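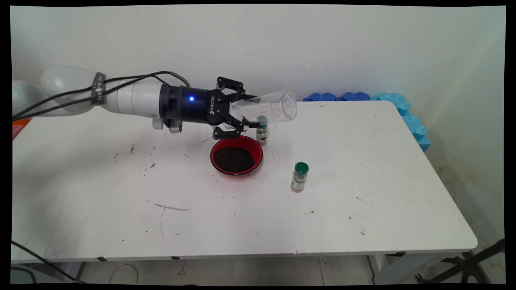
Issue 100

How to write a programme note for a feature film

A programme note is the single sheet people pick up on the way into a screening. Some read it in the foyer, some read it while the ads are on, and a fair number take it home and read it after. It has to work for all of them. This guide goes through the job in the order we do it for the Hullwood season, using the note for Presirau, a sea drama directed by Svatopluk Hudec and written by Irfan Manurung.

Before you start

Watch the film once without taking notes. Then watch it again with a pen, or at least watch the opening, the last reel and the full credits. If you can only get one viewing, take notes on names and places and leave the rest to memory.

Ask the distributor for the press kit. For Presirau this came from Ansah as a folder of stills, a cast list and a long synopsis. Read the synopsis to check spellings, then put it away. If you write with it open you will end up copying its phrases, and people who have seen the poster will recognise them.

You will also need:

The running time of the copy you are showing
The year and country or countries of production
The language, and whether there are subtitles
The classification and any consumer advice
The aspect ratio and screening format, if your readers care about that

Get the running time from the copy itself. Press kits often give the length of a festival cut. The kit for Presirau had a different figure from the file we were sent, which runs 100 minutes with credits.

Step 1: Set out the credits

Credits go in a block at the top. Use the on-screen spelling even when a website disagrees. Keep accents and hyphens. Put them in this order: director, writer, producer, cinematographer, editor, composer, then cast.

For the cast, give the actor first and the role in brackets. List people in the order the film lists them. If the end credits are in order of appearance, use the opening credits to find the leads, or follow the poster.

A writing credit can take some care. "Written by" and "screenplay by" mean different things, and a story credit is separate again. Copy the wording as it appears. Manurung has a plain "written by" on Presirau, so that is what we printed. On Skusureo, which we showed the season before, he shared the story credit and we left it off by mistake. We ran a correction in November.

Step 2: Write the opening sentence

The first sentence should say what kind of film it is, who made it and what it is broadly about. It can be dull. Readers want to know what they are sitting down to.

Ours reads: "Presirau is a survival drama directed by Svatopluk Hudec, about two sisters who take their late father's fishing boat north to sell it and lose the engine on the way."

Count the facts in a sentence like that and stop before it gets crowded. If the film is adapted from a novel or based on real events, put that in the second sentence. Don't write "based on a true story" unless the film or the press kit says so. "Inspired by" is a looser claim, and you should keep whichever one the makers use.

Step 3: Write the synopsis

Cover the first third of the film and stop. That is usually enough to set up the people, the place and the trouble they are in. Write in the present tense.

Use the characters' names and give the actor in brackets at first mention, even though you have a cast list. People look down at the sheet in the dark and don't want to hunt for it.

Some films are built out of order. Presirau moves between the days on the boat and the months before the father's death, and the earlier scenes are placed so that you learn why the younger sister agreed to go only near the end. In a case like this, write the synopsis in the order the audience sees things. Say that the film moves between two periods and leave it there. If you untangle the timeline for them, you have given away something the editor took trouble over.

Read the synopsis back and take out:

Any death after the opening scenes
Any rescue, or failure of one
The words "twist" and "shocking", which tell people to wait for something
Questions to the reader, such as "Will they make it home?"

Step 4: Add the background

One or two paragraphs on how the film was made. Pick things that a viewer might notice on screen and wonder about. For a film set at sea, people will want to know how much was shot on open water and how much in a tank. According to the kit, Hudec shot the calm scenes on the water and the storm in a tank, and used the same boat for both.

Budgets and box office takings can go in if you have a source for them, but they date badly and we mostly leave them out. The same goes for awards, unless there is one people will have heard of.

If you quote the director, say where the quote comes from. A line from a press kit is fine — just call it that.

Step 5: Give people something to think about

This part is optional. If you include it, keep it to one paragraph and put it last so that readers can save it for afterwards. Point to something you noticed. In the Presirau note we mentioned the sound of the bilge pump, which comes and goes through the whole film, and suggested listening for where it stops.

Keep your own rating out of it. Readers have already bought a ticket.

Step 6: Cut it to length

Our sheet holds 3150 characters including the credits. The first draft for Presirau was well over that. Cut the background first, then adjectives, then the closing paragraph. Leave the credits alone. The finished text for this one came to 2349 characters, which left room to set the type a little larger, and for people reading in poor light that helps.

Step 7: Check it

Print it and read it on paper. Check every name against the credits with the film paused, letter by letter. Check the running time again. Check the consumer advice against the classification notice, and use the exact words.

Then give it to someone who hasn't seen the film and ask them to tell you the plot. If they know more than they should, go back to Step 3.

Common problems

The film has more than one title. Use the title on the copy you are showing and put the other in brackets after it. If the original title is in another language, put that in italics.

The press kit and the film disagree. Go with the film. If it matters, write to the distributor and keep the reply.

The lead actor's name is spelled differently in different films. Use the spelling from this one.

You didn't like it. Write the note anyway and stick to Steps 1 to 4.

Notes for the next part of the season are due by 16th September. Send them as plain text with the credits at the top, and put the film's title in the subject line.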